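## Open afternoon at Rivadeneyra: can it tie a bow?

Marisol Giraldo asked me to write this up because she knew I'd grumble, and she was right. A handful of us from the growers' group went over to the Rivadeneyra packing hall in July for the open afternoon put on by Welleck, who want to sell two-armed robots to people like us. The invitation promised "a full bouquet, start to finish". I went along for the sandwiches and to see how they would get round the ribbon.

First the talk. Walter Guzmán from Welleck spoke for almost 30 minutes, mostly slides. The system is called Fistis, and it learns by being shown the job over and over by a person steering the arms. He said it had been shown 1,000 bouquets so far. I asked how many of those were the same bouquet with the same flowers in the same paper, and he said "a good share", and moved on to the next slide. I would have liked a longer answer. Our Saturday-type stock is never the same two buckets running, and a stem that has been sitting in a cold store doesn't bend like one cut that morning.

He was fair about some things, mind. He said outright that it doesn't pick stems, doesn't strip leaves and doesn't cut. Flowers come to it already bunched and wrapped, and its job is the tying and dressing at the end. So "start to finish" seems to mean the finish. Aníbal Puma pointed out that the finish is the part his daughter Flor does in her sleep, and that what he can't get people for is the stripping and the carrying of buckets. Walter wrote that down, or wrote something down.

Then the questions about money, which were the usual dance. There is a rental price and a purchase price, and we were told both would depend on "the shape of the site". Nayeli Arango asked what happens when it breaks in the week before Mother's Day. An engineer would come, they said. From where? From Prisari, which on a good day is 3 hours from us and in that particular week is not a good day for anybody on the road. She also asked who cleans it. Sap, leaf bits and wet paper get into everything in a packing shed, and I didn't hear a proper answer to that one either.

I should say what I did like. The people running the arms were polite and let us stand close, and they didn't hurry anyone past the bench. The young woman at the controls told me she had never done floristry before this job and now had opinions on ribbon - she prefers the wired sort, as do I. Flor had a long talk with her about knots and came away more interested than her father would like.

Would I have one? Not at present. If somebody brings me a machine that will strip 50 bunches of stocks without bruising them, I'll clear a space by the door tonight. Until then I'd want to see a season's work on somebody else's site, with somebody else's flowers, and talk to the people who had to work next to it. Marisol has asked Welleck for the name of a grower who has used one through a spring. If she gets a name I'll ring them myself and report back.

My real quarrel is with ribbon, and with people who think it's the easy bit. Good ribbon slides, twists over on itself and goes wherever the last hand left it, and a customer will spot a mean little bow before noticing what flowers are in the bunch. With the bouquet on its back between the two arms, blue wrapping drawn in at the waist and cream printed ribbon round it, there was still a great loop of the stuff lying out to the right and a tail wandering off to the left. Flor would have that lot pulled in and even before you'd found your purse. Maybe the arms will get there, but I'd want to watch them do a whole bucketful before I signed anything. 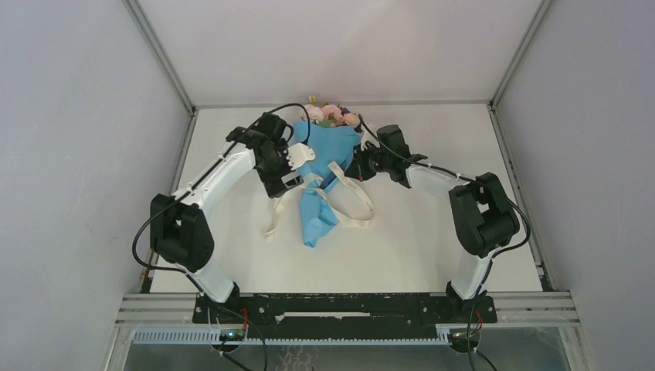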